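Small kitchens of Flemstead

In Flemstead, the old mill houses were divided into apartments 18 years ago, and every kitchen had to become smaller. People there learned to use the walls.

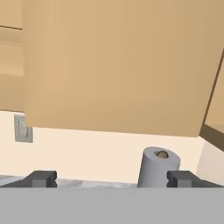
Wall cabinets in a light tan color, from below.

I visited 6 homes in December. In each of them the tenants spoke first about height. They keep daily food low and the guest dishes high, and they argue about the salt.
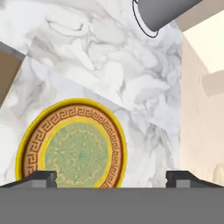 Where do the tenants buy their second-hand dishes?
Mostly at the Trernik market, which opens early and has 13 stalls.

The rent is the other subject. It rose by 150 a month after the Stitovholm train line came, and some families already moved away.

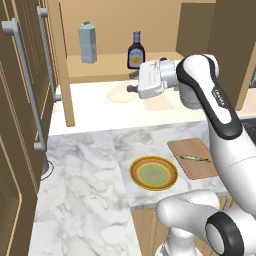 A pale blue carton on the left side of the shelf.

Those who stayed have made a waiting list for the bigger rooms on the ground floor.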